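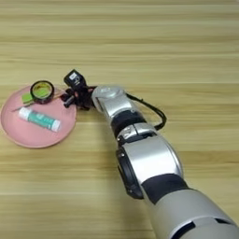

Figure 1. Tape, scissors and glue stick on the plate.

Replacing the Bunk Boards and Rewiring the Lights on a Small Boat Trailer

Edmund Grabowska
Marine Trades, second-year project report

Background

The trailer belongs to the Kurkura boat club and carries a fishing skiff with an outboard motor. It is a single-axle galvanized steel trailer. The skiff weighs 1680 pounds with the motor and a full tank, which is inside the trailer's rating. The club asked for two jobs: new bunks, and lights that would pass inspection in October. I also looked at the wheel bearings while the trailer was on stands.

Condition at the start

Both bunks were soft at the rear ends, where water had been getting in under the carpet. On the left bunk I could push a screwdriver into the wood past the tip. Two of the lag bolts had rusted to the brackets. The brackets themselves were sound.

The wiring had been repaired at least twice. There were twist connectors wrapped in household tape behind the left tail light, and the ground for both lights ran through the coupler only. With the truck connected, the right turn signal came on dim and the left side marker did not come on at all.

The tires had good tread and no cracks in the sidewalls. I left them alone.

Bunks

I cut new bunks from pressure-treated lumber, 90 inches long, to match the old ones. The rear ends were rounded with a jigsaw so the hull would not catch on a square corner during loading. I gave the boards two days to dry in the shop before covering them.

The carpet is marine grade from Szczepańska, bought off the roll. It was stapled on the underside with stainless staples. I left the underside partly open down the middle so water can drain. The old carpet had been wrapped all the way around, and I think this held water against the wood.

The rusted lag bolts had to be cut off with a grinder. The new ones are hot-dipped galvanized, set from below with the heads against the brackets. I countersunk nothing on the hull side – the bolts stop short of the top face of the board.

One mistake cost me most of an afternoon. I drilled the first board using the old left bunk as a template, but that bunk had been moved at some point and its holes did not match the brackets. I plugged the holes and put that board on with the bad side down.

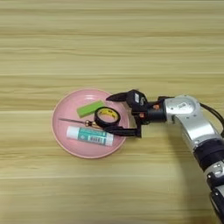 Wiring

I pulled the old harness out completely and used it to draw a string through the frame for the new one. The new harness is a four-wire kit from Noson with a flat connector. It runs down the left side of the frame, with a branch across the rear crossmember to the right light.

Each light now has its own ground wire back to the main ground screw near the tongue. I cleaned the frame to bare metal at that screw, used a ring terminal, and painted over it with cold galvanizing paint. All joints are crimped with heat-shrink connectors. Where the harness passes through the frame I fitted rubber grommets, which the old one did not have.

The tail lights are sealed LED units by Grellia. They fit the existing bolt holes on the right side. The left bracket was bent and had to be straightened in the vise first.

Bearings

Both hubs came off without a puller. The grease on the right side was clean. On the left it was milky, and the seal had a worn lip. I washed and repacked both sets and replaced both seals. There was no pitting on the races.

Testing

With the truck connected, all lights worked, including side markers. I backed the trailer into the water at the ramp until the tail lights were under, waited 7 minutes, and pulled it out. All lights still worked. The skiff was then loaded and unloaded 6 times. The bunks did not shift, and the bolts were still tight when I checked them with a wrench afterward.

On the first loading the skiff sat a little to the right. I moved the right bunk bracket inward by one hole and it sat straight after that.

Remaining work

The winch strap is frayed near the hook and should be replaced before spring. The tongue jack is stiff but usable. 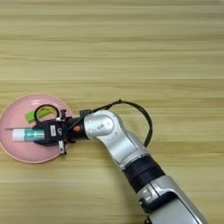
Figure 3. Roll of green tape on the plate.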